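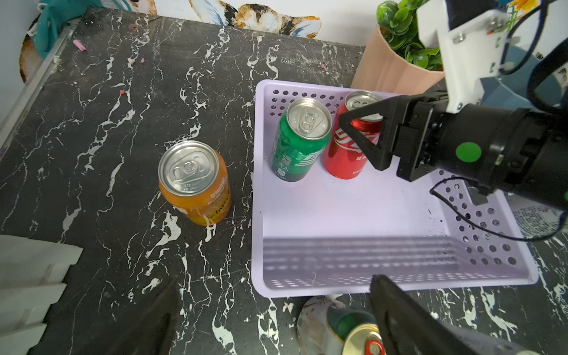
Setting Up Visitor Counts in Rallis

Updated 1/30/20

I wrote this section for the front desk people at small museums, harbor offices and welcome centers, the ones who got handed a login and told to send in arrivals figures by the end of the month. I had that job for years, so I'll try to keep it plain. You'll need your Rallis account, your site code and last month's paper tally sheets, if you still keep them (I do!).

Before you start

Your site code is on the welcome letter from the regional office. Ours in Feltum is 194. If you run more than one entrance, you still have only one site code, and the entrances get added later as "gates." I mixed those up my first time through and ended up with two half-empty sites that had to be merged by hand.

Note: Do the set-up on a computer. The phone version lets you enter daily counts just fine, but the Settings page is missing a few boxes.

Creating your site

1. Log in and open Settings, then Sites.

2. Click Add Site and type in your site code. The name and address should fill in on their own. If the name is wrong, leave it alone for now and write to the regional office – changing it yourself breaks the link to last year's numbers.

3. Pick your site type. Most of us are "Attraction" or "Information Center." Ferry landings and bus terminals have their own type, called "Point of Entry," and they get a longer form.

4. Choose your opening season. If you close for the winter and open again in April, put that in here, or you'll get a reminder email every single morning you're shut.

5. Click Save and wait for the green bar at the top of the page.

Adding gates

1. From your site page, click Gates, then New Gate.

2. Give the gate a name your coworkers will know. "Parking lot door" is better than "Gate B," trust me.

3. Choose how it's counted: by hand, by ticket or by door counter. If you have a Reveck door counter, choose that and type in the serial number from the sticker on the back.

4. Repeat for each gate. We have 2 in Feltum and it took me less time than making coffee.

Caution: A door counter counts everyone who passes it, staff included, and it counts them again on the way out. Set Direction to "In only" before you save the gate. You can change it later, but the old counts won't be corrected.

Entering your starting figure

Rallis wants a year-to-date number before it will draw any charts. Add up your tally sheets and put the total in the Opening Balance box. Mine was 1034. Don't use a comma – the box won't take one, and the error message says "invalid date," so I spent a good while checking the wrong thing.

If you host groups (tour buses, school trips, conference delegates on their free afternoon), enter them under Groups and leave them out of the daily count. Rallis adds the two together for the monthly report. Our biggest group month came to 363 people, and I entered them in both places and very nearly sent in our best month ever.

Note: Overnight guests are a separate figure and come from the hotels. If your site has rooms, ask for the Erix add-on and skip to the lodging section.

Checking that it works

1. Enter a count of 1 for today at each gate.

2. Open Reports, then Daily. Each gate should be listed with its 1 next to it.

3. Go back and delete the test counts. The Undo link only stays up until you leave the page, so after that you'll want Edit, then Clear Day.

4. Open Reports, then Monthly, and look at the top line. It should match your opening balance exactly. If it's higher, a test count is still in there somewhere.

Once the top line matches, click Activate. The site shows as "Pending" until the regional office approves it, and you can go on entering daily counts while you wait.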